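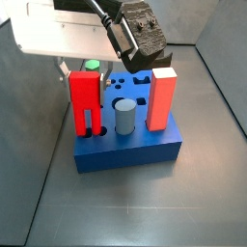 裁判制度入門 第二部 配布資料
少額請求の手続:申立てから命令の執行まで

担当:Jocelyn Dumlao
質問は授業の後、または研究室でお受けします。

はじめに

前回の授業では刑事事件の第一回の出頭を勉強しました。今回からは民事に移ります。民事の中でも、市民がいちばん利用することの多い少額請求の手続を取り上げます。教科書の該当する章は先に読んでおいてください。この資料は章の要約ではなく、章に書いていないところを補うためのものです。

用語について一つお願いがあります。この手続では「原告」「被告」という言葉を使わないで、「申立人」「相手方」と言います。昨年の答案では両方がまざっているものが多くありました。意味は通じますが、手続の性格が違いますので、きちんと区別して書いてください。

1 どのような請求を扱うか

Jullinthorpeの少額請求部が扱うことができるのは、金額が3000ドルまでの請求です。売買代金、修理代、敷金の返還、小さな物損事故などが代表的な例です。次のものは金額が小さくても扱いません。

・名誉毀損の請求
・土地の所有権に関する争い
・遺言や相続の争い
・離婚、養育費など家族に関する請求

3000ドルを超える請求を持っている人が、超える部分をあきらめて少額請求部に申し立てることはできます。ただし、あきらめた部分を後から別の裁判所に請求することはできません。また、一つの契約から生じた請求を二つに分けて、それぞれを上限の中に入れるという方法も認められません。この点は試験によく出ます。

2 申立書の書き方

申立書には、当事者の氏名と住所、請求する金額、請求の理由を書きます。理由の欄は広くありませんので、事実を時間の順番に短く書くのがよいです。法律の条文を引用する必要はありません。審判官が知りたいのは、いつ、だれが、何を約束して、何が守られなかったか、ということです。

相手方が会社の場合は、店の名前だけでは足りません。登記された正式な名称を調べて書きます。名称が間違っていると、命令が出ても執行の段階で困ることになります。

添付するものは、契約書、領収書、手紙やメッセージの写しなどです。原本は期日に持って行きます。メッセージを印刷するときは、送信者と日時が読めるようにします。都合のよい部分だけを切り取った写しは、信用を下げることがあります。

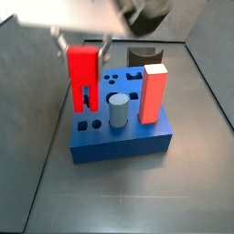
青い型はめ台の上で持ち上げられた赤いアーチ形のブロック

3 送達

申立書は、裁判所に出しただけでは効力が十分ではありません。相手方に届いて、はじめて手続が動きます。これを送達と言います。

原則は、相手方本人に手渡すことです。本人が受け取りを断った場合は、内容を告げてその場に置けば送達になります。会社に対しては、登記上の事務所で、責任のある地位の人に渡します。受付に置いてきただけでよいかどうかは、事件によって判断が分かれています。

送達をした人は、送達の証明書を作ります。日時、場所、渡した相手、渡した方法を書いて署名します。証明書の書き方が不十分なために期日が延びる例は少なくありません。

学生からよく聞かれるのは、電子メールで送ってもよいかという質問です。規則の上では、裁判所の許可があれば可能です。許可を求めるときは、普通の方法を試みたこと、そのメールアドレスを相手方が今も使っていることを説明しなければなりません。

4 授業で検討する事件

Sihan Tianさんは、不動産管理会社Skeditzからアパートの一室を借りていました。契約のときに敷金1373ドルを払いました。契約は11月に終わり、Tianさんは鍵を返しました。Skeditzは、清掃と壁の修理に費用がかかったと言って、敷金をまったく返しませんでした。Tianさんは全額の返還を求めて申し立てました。

Skeditzの担当者Jianguo Zhengさんは、清掃業者Dridnessの請求書を提出しました。請求書の金額は300ドルです。壁の修理については、見積書も領収書もありませんでした。Tianさんは、入居の日に自分で作った室内の状態の記録を出しました。そこには、壁の傷が入居の前からあったことが書いてあり、会社の別の担当者の署名もありました。

審判官は、清掃の費用だけを敷金から引くことを認めて、残りを返すように命じました。

検討してほしい点は次のとおりです。

(ア)壁の傷について、どちらが証明の責任を負うか。
(イ)Tianさんの記録に会社側の署名がなかったとしたら、結論は変わるか。
(ウ)清掃が「通常の使用による汚れ」のためのものであったとき、費用を借主に負担させることができるか。
(エ)審判官が請求書の金額をそのまま認めたことは適切か。業者を呼んで話を聞く必要はあったか。

(ウ)について補足します。契約書に「清掃の費用は借主の負担とする」と書いてあっても、それだけで終わりではありません。その条項が借主に十分に説明されたか、金額が合理的かどうかも問題になります。Haoran Tang・Zixuan Li「敷金紛争と少額請求」(学内紀要、図書館に所蔵)がこの問題をていねいに整理していますので、発表をする班は必ず読んでください。 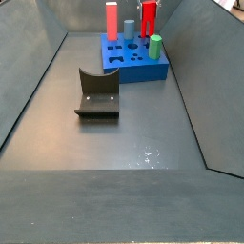 5 期日の進み方

期日では、まず審判官が和解の可能性を両方の当事者に聞きます。和解ができれば、その内容が書面になり、命令と同じ効力を持ちます。和解ができない場合は、申立人、相手方の順番で話します。

弁護士は原則として代理人になれません。会社は従業員を出席させることができますが、その従業員は会社からの委任状を持っていなければなりません。通訳が必要な人は、期日の前に書記官に申し出ます。家族や友人が通訳をしてもよいかは審判官の判断になりますが、証人になる予定の人は避けるべきです。

証拠の規則は、普通の裁判よりもゆるやかに適用されます。伝聞であっても審判官は聞くことができます。けれども、聞くことと信用することは別の問題です。答案では、この二つを分けて論じてください。

6 相手方が来なかったとき

送達が適法に行われていて、相手方が理由なく欠席した場合、審判官は申立人の話だけを聞いて命令を出すことができます。自動的に申立人が勝つわけではありません。請求の理由と金額について、最小限の証拠は必要です。

欠席した人は、命令の取消しと再度の審理を求めることができます。このとき裁判所は、欠席に相当な理由があったか、申立てが遅れていないか、争う内容に見込みがあるかを見ます。申立人のほうが欠席した場合は、申立ては却下されるのが普通です。

7 命令の執行

命令が出ても支払いがないときは、申立人が自分で執行を求めます。裁判所が自動的にお金を集めてくれるのではありません。主な方法は、給料からの天引き、動産の差押え、財産の状況を調べるための呼出しです。分割払いの申し出があれば、裁判所は相手方の収入と生活費を見て、毎回の金額を決めます。

不服申立てができる理由は狭く、手続が不公正であったことと、裁判所に権限がなかったことに限られます。事実の認定に不満があるというだけでは足りません。

次回までの課題

・4の(ア)から(エ)のうち2問を選び、それぞれ一ページ以内で答えること。
・提出は6月28日(日)まで。紙で出す人は、Campbell棟の入口にあるポストに入れてください。
・裁判所の見学を希望する人は、名簿に氏名を書いてください。法廷の中では録音ができません。メモを取ることはかまいません。

次回は証人尋問の順序を扱います。教科書と、この資料の2と5を持って来てください。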